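かなを一度ずつ使いきる　フィリス・メイプルベックさんに聞く
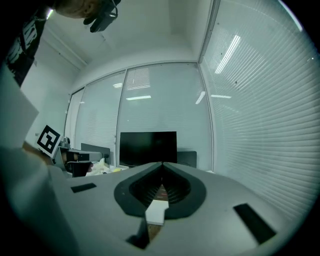

フィリス・メイプルベックさんのお名前をはじめて知ったのは、知人に借りた「フタタ」という薄い同人誌の後ろのほう、編集後記のすぐ手前のページでした。四行の短い詩が載っていて、題は「縁側」。読んでみると何ということのない詩なのです。猫がいて、星が出て、誰かを待っているらしい。いい詩だなあと思ってページをめくりかけたところで、欄外に小さく「全かな一回」とあるのに気がつきました。あわてて戻って、鉛筆で一字ずつ消しながら読み直しますと、なるほど、「あ」から「ん」まで、同じかなが二度出てこない。そして出てこないかなもない。いろは歌と同じ仕組みだったのです。

それからというもの、どうしてもご本人のお話を伺いたくて、「フタタ」の編集をしているラグダ・ナジャールさんに手紙を書き、お返事をいただき、また手紙を書いて、と少々しつこくお願いを重ねまして、ようやくお目にかかれたのが2018年5月8日のことです。約束の時間より早く着いてしまった私を、メイプルベックさんは「早い人は好きですよ、待つあいだに悪いことを考えなくてすむから」と笑って迎えてくださいました。

日本に来て40年。生まれ育ったのはヴォークロウという港町で、家では英語、近所のお店では土地の言葉、という暮らしだったそうです。言葉遊びは子どものころからお好きだったのですか、とまず伺ってみました。

「好きというより、家の習慣ですね。父が新聞の余白にパングラムを書くんです。アルファベットを全部使った文。『すばしこい茶色の狐がのろまな犬を飛び越える』という、あれが有名でしょう。The quick brown fox jumps over the lazy dog. 父はあの文が嫌いだったの。oが何度も出てくるから、無駄遣いだって。お金にはだらしない人でしたけど、字にはけちだったのね」

英語のパングラムは、たいてい同じ字を何度か使います。母音が少ないのでどうしてもそうなるのだと、これはメイプルベックさんに教わりました。一度ずつで済ませようとすると、頭文字を並べた略語だの、辞書の隅にしかいないような単語だのを連れてこなければならず、できあがったものは文というより暗号に近くなる。お父様もずいぶん挑戦なさったようですが、満足のいくものは一つも残さなかったといいます。

「だから日本に来て、いろは歌を知ったときは、椅子から立ち上がりました。本当に立ったんですよ。日本語学校の教室で。先生が『どうしましたか』って。私はまだ日本語でうまく説明できないから、『全部、一回』『全部、一回』と言って、黒板を指さして。先生は私がお手洗いに行きたいのだと思ったみたい」

一度ずつ使い、全部使い、しかも意味が通って、おまけに七五の調子までついている。お父様に手紙で知らせると、折り返し「信じられない。証拠を送れ」という返事が来たそうです。そこで表を作り、一字ずつにローマ字をつけて送った。それでも半年ほどは疑っていらしたといいますから、なかなか手ごわいお父様です。

もっとも、すぐにご自分で作りはじめたわけではありません。英語を教える仕事が忙しく、日本語で何かを書くこと自体、ずいぶん長いあいだ怖かったのだそうです。はじめての一篇を作ったのは今から22年前。きっかけを伺うと、しばらく考えてから、こうおっしゃいました。

「歯医者さんの待合室です。待合室に五十音の表が貼ってあったの、お子さん向けのね。りんごの絵とか、たぬきの絵とか。それがとても待たされる歯医者さんで、雑誌もぜんぶ読んでしまって、仕方がないから表を見ていて、この中から『はいしゃ』を取ったら何が残るかなと思って。それで『は』『い』『し』『や』を頭の中で消したんです。次に『まつ』を消した。そうしたら名前を呼ばれて、もう、腹が立ってね。あんなに待っていたのに、今呼ぶのかと」

治療のあいだもずっと残りの字のことを考えていて、口を開けたまま「ぬ」をどうするかで悩んでいたとか。家に帰って夜までかかって、できるにはできた。読ませてくださいとお願いしましたが、これは断られてしまいました。

「あれはひどいの。最後の行が『ゆせむへろ』みたいになっていて。ユセムヘロさんという人が登場する詩だと言い張ったんですけれど、夫も信じませんでした」

ここで、ご存じない方のために、メイプルベックさんの決まりごとを書いておきます。使うのは今のかな46字。「を」と「ん」を含めて、それぞれ必ず一度だけ。濁点と半濁点はつけてもつけなくてもよく、「か」と「が」は同じ字とみなす。小さい「っ」や「ゃ」は大きい字と同じ扱い。のばす棒は使わない。古いいろは歌には「ゐ」と「ゑ」が入っていて「ん」がありませんから、その点では今のかなで作るほうが別の苦労があることになります。

棒を使わないというのは案外きびしい決まりで、外来語がほとんど入れられなくなるのですね。外国から来た方なら、かえって使いたくなりませんか、と伺うと、首をぶんぶんと横に振られました。

「はじめは使っていました。棒は字じゃないからただで使えるでしょう。ただのものがあると、人はだめになります。コーヒー、テーブル、スープ、カーテン。どの詩も喫茶店みたいになってしまって。ラグダに『また喫茶店ですか』と言われて、それでやめました。あの人は厳しいんです、よかったら後で聞いてみてください」

作り方についても、かなり細かく教えていただきました。道具は厚紙を切った札で、一枚に一字ずつ、ご自分の手で書いたもの。詩に使った札は机の右へ、残りは左へ。紙に書いて消していくやり方も試したけれど、消した字は戻すときに汚くなるので性に合わなかったそうです。札なら、行を一つまるごと崩しても札に戻るだけで、失敗した跡が残らない。これはとてもいいことだと、何度も繰り返しておっしゃいました。

「いちばん先に『ぬ』を置きます。それから『む』と『へ』。『ぬ』は使える言葉が少ないでしょう。犬、布、沼、絹、塗る、濡れる。打ち消しの『ぬ』もありますけど、あれを使うとすぐ昔の人みたいになる。私は昔の人ではないから、なるべく使わない。『へ』はね、みなさん助詞で使えばいいと言うの。『海へ』『町へ』。でも毎回どこかへ出かける詩になってしまうんです。私の初めのころの詩は、みんなどこかへ行きます。家にいる詩が書けなかった」

そんなときに見つけたのが「むべ」という言葉だったそうです。あけびによく似た実のなる、つる性の植物で、ご近所の生垣に絡んでいたのを、お隣の奥さんが名前を教えてくださった。

「むべ！　『む』と『へ』がいっぺんに片づくんですよ。私、お隣の門の前で手を叩いてしまって。奥さんはむべがそんなに好きな人なのかと思って、秋になるたびに実を届けてくださるようになりました。種ばかりで、あまり食べるところがないのね。でも毎年ありがたくいただいています。むべの詩はたぶん九つくらい書きました。もう禁止にしています、自分で」

「縁側」の猫と星は、どのようにして出てきたのでしょうか。私があの詩でいちばん好きなのは「濡れ縁に猫」という書き出しで、これを申し上げると、照れたように札を並べ直しはじめました。ぬ、れ、え、ん、に、ね、こ。

「これはね、いい行です。自分で言いますけれど。『ぬ』も『ね』も、それに『え』も『れ』も片づいて、『ん』まで入っている。『ん』は後に残すと本当に困りますから。でも最初は猫じゃなくて箱だったんです。『濡れ縁に箱』。箱のほうが私は好きだった。何が入っているか分からないし。ところが箱にすると『ね』が余って、その『ね』が最後までどこにも入らない。三週間、箱で粘りました。三週間目に猫にしたら、その晩に全部できてしまった。猫のほうが来たがっていたのね、きっと。箱には今でも申し訳なく思っています」

できあがりまでの時間はまちまちで、一晩のこともあれば、何年も左側に札が残ったままのものもあるそうです。途中のものは、使った字と残った字を書きとめて封筒に入れ、封筒の表に、残った字だけを書いておく。「ろせゆ」とか「もそちめ」とか書かれた封筒が、抽斗にたくさんたまっているのだとか。

「ときどき封筒だけ眺めるんです。中は見ません。中を見ると、前に考えたことをまた考えてしまうでしょう。『もそちめ』だけ見て、しばらく台所のことなどしていると、何か思いつくことがあります。思いつかないことのほうが多いけれど、そのときは台所がきれいになります」

完成した作品は、この春で283篇になりました。一篇ごとに番号をふって、大学ノートに清書し、使った字を確かめた日付を添えてある。確かめるのは必ず翌朝と決めていらっしゃいます。夜に確かめると、全部そろっているように見えてしまうから、と。

それでも間違いはあるもので、一度だけ、重複のあるまま世に出たことがありました。「フタタ」の冬の号に載った雪の詩です。この話になると、メイプルベックさんは急に声が小さくなりました。

「『き』が二つあったんです。そして『ち』がなかった。手で書くと、似ているでしょう、『き』と『さ』、『さ』と『ち』。私の『ち』の札が、角がすれて、『さ』みたいな『き』みたいな字になっていて。数は46字ありますから、数えても分からないんです。印刷が終わって、十二月に読者の方からはがきをいただいて、とても丁寧なはがきで、『たいへん楽しく拝読しました。ところで「ち」はどちらに』って。ああ、もう。『ち』はどちらに。今でもお風呂で思い出して、声が出ます」

そのはがきの方とは、今では年に何度か作品を見せ合う仲になったそうですから、間違いもそう悪いことばかりではないようです。雪の詩はそのあと直しましたか、と伺うと、直すのに元の詩を作るより長くかかった、というお返事でした。一字を替えると、その字を含む言葉が替わり、その言葉から出ていった字を受けとる場所がまた要る。結局、雪は雨になり、二行目にいた叔父さんはいなくなって、まるで別の詩になったのでした。直した札は今では太い筆で書き直してあり、「ち」の札には裏に小さな丸がつけてあるそうです。

さて、編集のラグダ・ナジャールさんにも、別の日に電話でお話を聞くことができました。「フタタ」は詩や回文、折句、なぞかけのたぐいを載せる小さな雑誌で、印刷はアキノラという町の印刷所にずっと頼んでいるとのこと。ナジャールさんご自身は回文を作る方で、メイプルベックさんとは、ホルクスカという言葉遊びの集まりで隣の席になったのが始まりだといいます。

「フィリスさんは最初、私の回文を声に出して、逆からも読んでくれたんです。ちゃんと逆から。たいていの方は『へえ、逆から読んでも同じなの』とおっしゃるだけで、確かめたりなさらないでしょう。それで、この人の作るものなら載せたいなと、まだ何も見ていないうちに思いました」

厳しい編集者だと伺っていますが、と申し上げると、電話の向こうで大きな笑い声がしました。

「喫茶店のことでしょう。あれは言いました。だって、本当にコーヒーの詩ばかり来るんですもの。ただ、私がお願いしているのは一つだけなんです。仕掛けを知らない人が読んで、普通に読めるかどうか。仕掛けを知って感心してもらうのは、その次でいいんじゃないかしらと思っていて。ですから『全かな一回』は欄外に、小さく入れています。あれ、最初は題の下に入れていたんですよ。そうすると皆さん詩を読まないで、字を数えはじめてしまうの」

欄外の小さな文字に気づいたときの驚きを思い出して、私はすっかり嬉しくなってしまいました（ほとんどめくりかけていたことは黙っておきましたが）。ちなみにナジャールさんによれば、あの注記に気づかず何年も購読していた方が何人もいらして、ある方などは「このメイプルベックさんという人は、ときどき言葉の並べ方が妙だけれど、そこがいい」と感想を寄せてこられたそうです。ご本人にお伝えしたら、これまでで一番うれしい感想だと、はがきの写しを所望されたとか。

妙な言葉の並べ方といえば、私も一つ伺っておきたいことがありました。母語でない言葉でこういうものを作るのは、不利なのでしょうか、それともかえって有利なのでしょうか。メイプルベックさんは両方の手を広げて、天秤のように上げたり下げたりしてみせました。

「不利なのは、耳です。助詞の『は』と『が』、これはまだときどき分からない。しかも札が一枚ずつしかないでしょう。『は』をもう使ってしまったから『が』にしよう、とすると、意味が変わる。変わったことが私には分からなくて、ラグダに電話で聞きます。有利なのは、そうねえ、言葉を字のかたまりとして見るのがつらくないことかしら。日本の方は『ははおや』と聞くとお母さんの顔が浮かぶでしょう。私は先に、『は』が二つだからだめ、と思います。お母さんは後から来る。ひどい娘ですね」

言われてみると、母も父も祖母も、この遊びではなかなか難しいのです。「はは」はいけない。「ちち」もいけない。「みみ」も「もも」もいけません。耳のない、桃のならない世界だと言って、メイプルベックさんはおかしそうにしていました。では家族のことはどうやって書くのですか、と重ねて伺うと、少し間があって、「親」なら書ける、とのことでした。お、や。ノートを繰って見せてくださった一篇は、お父様が亡くなった年のもので、新聞の余白に何か書きつけている人の後ろ姿が出てきます。「父」という言葉は、ですから一度も出てきません。

「余白は『よはく』でしょう。いい言葉ですよ、三つとも違う字で。父はあれを読んだら、まず数えたでしょうね。それから、証拠を送れと言ったと思う」

ご家族は今、どのようにご覧になっているのでしょう。ご主人は日本の方で、はじめのユセムヘロさんの件以来、あまり口は出されないそうですが、残った札を見て一言だけ言い当てることがあるのだとか。ある晩、左側に「ぬ」「る」「め」「の」「ゆ」が残っていて、メイプルベックさんがうんうん唸っていたところへ、お風呂上がりのご主人が通りかかり、「ぬるめの湯」とだけ言って寝てしまった。

「悔しくて、眠れませんでした。だって、その通りなんですもの。でもその前の行で、山の上に立っていたんです、私の詩の人は。そこからどうして急にお湯につかるのか。仕方がないので山を全部取って、宿にしました。あれは夫との共作ということになっています。夫は覚えていないと言いますけれど」

これから作ってみたいという読者のために、何か手ほどきのようなものを、とお願いすると、「教えるほどのことは」と遠慮なさりながら、やはり長年先生をしていらした方で、話しはじめると次々に出てきました。最初から詩にしようとせず、まず好きな言葉を一つ選んで、その字を表から消してみること。消した後の表をよく眺めること。「を」は最後まで取っておいてもどこかに入るが、「ん」は早めに置くこと。漢字に直すのは一番後にすること。それから、できないときは散歩に出て、看板を読むこと。

「看板はいいですよ。自分では絶対に思いつかない言葉が書いてあるから。『布団丸洗い』とかね。ふ、と、ん、ま、る、あ、ら、い。全部違う！　あれを見つけたときは、看板に向かってお辞儀をしました。まだ詩にはなっていません。丸洗いした後の布団を、どこに干すかが決まらなくて」

私も家に帰ってからさっそく紙を切りまして、札をひとそろい作りました。布団丸洗いはお借りするわけにいきませんから、自分の好きな言葉をと思い、「夕焼け」から始めてみたのです。ゆ、う、や、け。ここまでは順調で、次に「空」を置き、「雲」を置いて、おやもう「く」を使ってしまったのかと気づいたころには、夜がすっかり更けていました。残っている札は、ぬ、む、へ、せ、ろ、ほか多数です。

メイプルベックさんの新作は「フタタ」の次の号に二篇載る予定で、一つは駅の詩、もう一つは、長く「ろせゆ」の封筒に入っていたものだそうです。どんな詩かと伺いましたら、「家にいる詩です」というお答えでした。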